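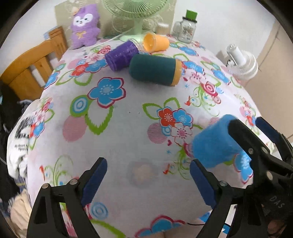 Nelli Sjöberg

3.2 手持夹爪的日常维护与指垫更换

本节记录我们对Mellach手持夹爪所做的维护。整套装置共有2只夹爪,左右手各持一只,操作者直接在桌边完成抓取与摆放,数据随后用于训练双臂策略。论文里常把这类硬件写成一句“采用平行夹爪采集”,而我们花在螺丝和橡胶上的时间,大概足够再写一篇论文。

图1 桌面采集时的两只手持夹爪。近处一只张开,两指内侧为深蓝色橡胶指垫;右侧一只夹着蓝色绒面圆筒,筒身略微离开桌布。

3.2.1 指垫

指垫是整台设备里最便宜的零件,也是最爱出问题的零件。我们起初沿用Vister供应的软垫,抓塑料杯时表现尚可,换到毡面或绒面圆筒后,垫面很快粘满细毛,摩擦力随之下降。操作者的本能反应是捏得更用力,于是软杯被捏扁,训练数据里便多出一种谁也没打算教给机器人的技能。

现行做法是每完成400次抓取检查一次指垫。先用无绒布蘸异丙醇擦拭,晾干后以指甲轻压垫面边缘,若有翘起即整片更换。不得只补胶,Lenni Nieminen试过,补过胶的那一片在下一轮采集中留在了杯子上。更换时左右两指必须成对进行,新旧混用会使物体在闭合瞬间向旧垫一侧滑移,这种偏差在单条轨迹里看不出来,汇总后却相当醒目。

贴装时指垫下缘与指根对齐,压紧后静置一夜。实验室里没有人喜欢“静置一夜”这一步,我们曾缩短到午饭时间,结果见附录中的失败记录。

3.2.2 指节螺丝

指节处的银色枢轴螺丝承担了开合时的全部侧向力。拧得过紧,扳机回弹迟滞,操作者抱怨手酸;拧得过松,指尖出现横向间隙,标定随之失效。厂家手册只写了“适度拧紧”,我们对这四个字的解释前后改过几版。最后采用的办法很朴素:拧到底,再退回少许,令指尖在松开扳机后能自行张至最大开度,用手横推时又感觉不到晃动。螺纹上点低强度螺纹胶,高强度的那种请锁进柜子。

每次拧动螺丝后须重做开度标定。标定块由Kikuchi加工,两端面平行,夹持三次取中值写入配置文件。配置文件名应包含夹爪编号,而“最终版”“最终版2”之类的名称自去年November起不再接受。

3.2.3 线缆与桌面

线缆故障在维护日志中占的篇幅超出我们的预期。线缆从夹爪引出后经过桌面,操作者俯身去够远处物体时容易将其压在腕下,接头受到弯折,画面开始间歇丢帧。我们在引出处加了应力释放套,并要求每段采集开始前把双臂伸到工作区最远处走一遍,确认线缆不绷紧。

桌布的问题更为微妙。花布能提供丰富的视觉特征,对位姿跟踪颇有好处,Hesthorpe采集点因此全部改用大花图案。代价是布料会随指尖移动,夹爪贴着桌面推进时,花也跟着走,跟踪算法则坚定地认为花没有动、是世界在动。目前的规定是将桌布四角固定在桌板下方,指尖下探时不得拖擦布面。

3.2.4 效果

按上述流程执行后,我们共保留413条轨迹,其中268条在更换指垫并重新标定之后采集。两部分使用同一套筛选标准,重新标定后的轨迹在闭合阶段的物体滑移明显减小,丢帧则与指垫无关,只与线缆有关,这一点让负责指垫的同事颇感欣慰。由于两部分的物体摆放并不完全相同,我们不据此给出定量结论。

备件方面,建议每个采集点常备成对指垫、枢轴螺丝和一根替换线缆。螺丝刀也请多备一把,现有的那把总在另一个房间。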